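Sleep and shift work: a conversation with Svenja Stöcker
August 19, 2022

The Dutstead Sleep Advice Service was set up to support residents whose working hours keep them awake at night. In the past year it received 661 enquiries, of which 298 came from people on rotating shifts. Svenja Stöcker has led the service since it opened.

Ms Stöcker explained that most callers ask first about medicines. "We begin with the bedroom and the hours kept in it," she said. "A person who comes off duty at seven in the morning needs a dark room, and very often does not have one."

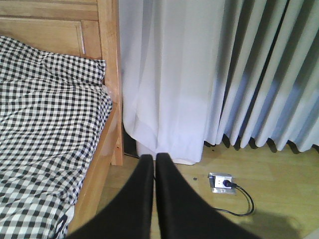
Ismael Cordeiro, replying to the service's survey, wrote that heavy curtains had done less for him than an agreement with his neighbours about noise before noon. Ms Stöcker accepted the point and said that the guidance would be amended in December.

She was more cautious about daytime naps. The service recommends that a nap should end at least 2 hours before a night shift begins, although she acknowledged that family duties make this difficult. "Parents tell us that they sleep when the children are at school, and we have to work with that."
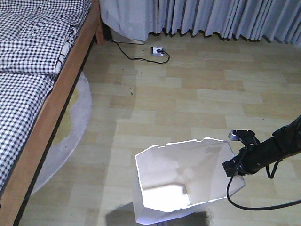 On the matter of employers, Ms Stöcker noted that the depot at Plalilside, with 700 staff, now publishes its rotas a month ahead. She hopes that smaller firms will follow. "Short notice is the complaint we hear most," she said. Enquiries may be made by telephone or in writing.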